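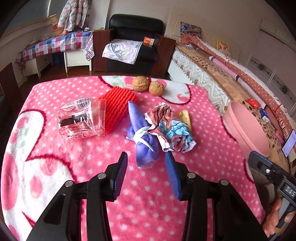
The old laundry on Arnanmont Road has been empty for eleven years, and for most of that time I walked past it without giving it much thought. It is a long brick shed with a sawtooth roof, a square chimney at the back and the name Jakubowski painted across the front in letters that were once cream. My mother worked there for two summers before she married. When I started this blog I said I would write about buildings in Brodusden that I knew something about, and I have been putting this one off.

What changed is that the town council and the bus company have come to an agreement over the site. The bus company wants a turning area and a place to park vehicles overnight at the south end of town. The laundry and its yard are the right size and already have a wide entrance. Under the plan that went out for comment in August, the chimney and the whole of the main shed would come down. The small office at the front, with the arched door, would be kept and used as a drivers' mess room.

I went to the drop-in session at the library. There were four display boards and a table with forms on it. Latrice Brannigan was there for the council's planning team and she answered my questions patiently, including the ones she must have had a dozen times already. I asked why the shed couldn't be used for the buses instead of being knocked down for them. She said the columns inside are too close together for a modern bus to get between, and that the floor has a cellar under part of it which was never meant to take the weight. I hadn't known about the cellar. She said it held the water tanks.

I asked for the structural report and she gave me the reference so I could look it up. It is on the council website under the planning pages and runs to 78 pages, most of them tables. I read it over two evenings. The north wall is sound. The roof is worse than it looks from the street, and three of the valleys between the ridges have been letting in rain for a long time. The chimney has a lean, which I had always thought was my eyes.

The report does not say the building can't be saved. It says that repair would cost more than the bus scheme can pay, and that is a different question. I wrote that on my form.

A bit of history, for anyone who has moved here more recently. The laundry opened as a steam laundry doing the sheets and towels for the hotels at Brakbridge, when Brakbridge still had hotels. The carts went over in the morning and came back in the afternoon, and later on there were vans. In between the wars it took on hospital work, and the rear part of the shed was added then. If you stand in the lane behind the allotments you can see where the brick changes colour, about a third of the way along. The older brick is a dull orange and came from the pits at the bottom of the hill. The newer is a harder red and I don't know where it came from.

My mother was on the folding tables. She said the noise was the thing she remembered, and that you learned to read lips in the first week. The women on the ironing side were paid slightly more and had their own bench in the yard. She kept a pay slip for years but I have looked through both boxes and I can't find it. The hospital contract ended in the spring of the year my sister was born, and after that the place did overalls and roller towels for garages until it shut. Then it was a carpet warehouse. Then it was nothing.

Rania Kassab has been collecting names for a petition asking for a delay of six months. She has the bakery across the road from the library and the sheets are on the counter by the till. When I called in she had 767 signatures, and she told me that 254 of those had come from people with Brakbridge addresses, which surprised both of us. I suppose a good many families over there had someone working at the laundry. I signed it. I would say to anyone reading that it asks only for a delay, so that the county's historic buildings officer can visit and write something down. Signing it doesn't commit you to being against the buses.

I am not against the buses, for what it's worth. I use the 4 most weeks. At the moment they park overnight on the far side of Brakbridge and the first one doesn't get to us until ten past seven, too late for anyone on an early shift. Jhonatan Bedoya, who drives that route, told me the vehicles come over empty every morning and go back empty every night, and a depot here would mean a first bus at twenty to six. He also said the drivers have nowhere to use the toilet at this end. He would be glad of the mess room and he doesn't mind much what is behind it.

So there are two decent arguments and I have gone back and forth. Where I have ended up, for now, is that the newer rear part of the shed could go and the front bays could stay. The front bays are the ones you see from the road. Going by the plans in the report, taking down only the rear would leave enough room for the turning circle but would lose a number of the parking spaces. Whether the scheme works with fewer spaces is something the bus company would have to answer. I put it to them by letter and had a reply thanking me for my interest.

Zuzanna Tokarz, an architect who grew up on the same street as me, had a look at the drawings when she was home visiting her dad. Her view is that the front bays are worth keeping if somebody has a use for them from the start. She has seen places where the walls were propped up and left for a later phase that never arrived, and the walls then came down anyway at extra cost. She suggested workshops, or an indoor market. She was less sentimental about the chimney than I am. A leaning chimney next to parked buses needs either rebuilding or taking down, and she would take it down to the height of the roof and cap it.

I should mention the painted sign as well. There is an older one underneath it. When the light is low in the late afternoon you can make out a few letters between the K and the U, larger and in a different style. Lợi La at the local history group thinks it is the name of the first owners, and has a photograph of a delivery cart that might settle it if it can be scanned clearly enough. The sign isn't mentioned in the report at all. The front wall it is painted on is wholly within the part to be demolished, as the office sticks out from the left-hand end and the sign runs along to the right of it.

I rang the council about that and was told that a record would be made of any features of interest before work began. I asked who decides what is of interest. The person on the phone wasn't sure and took my number.

The comment period has been extended by three weeks, which I only found out from a notice tied to the lamp post outside the laundry gate. It was put up quite high and faces the road, so you have to stand in the gutter to read it. Comments can be made on the council website, on the paper forms at the library, or by letter to the planning office. If you write, put the words Arnanmont Road laundry at the top so that it goes to the right person. You don't need to live in Brodusden to comment.

If anyone has photographs of the inside when it was working, I would like to see them, and so would the history group. The only ones I have found so far show the yard and the vans. I am particularly after the folding tables, and anything with the women's bench in it. I can scan them and have them back to you the same day.

I've walked round it again this morning. The gate has a new padlock and someone has cut the buddleia back from the office door. Next time I'll do the post about the chapel railings that I promised in the spring.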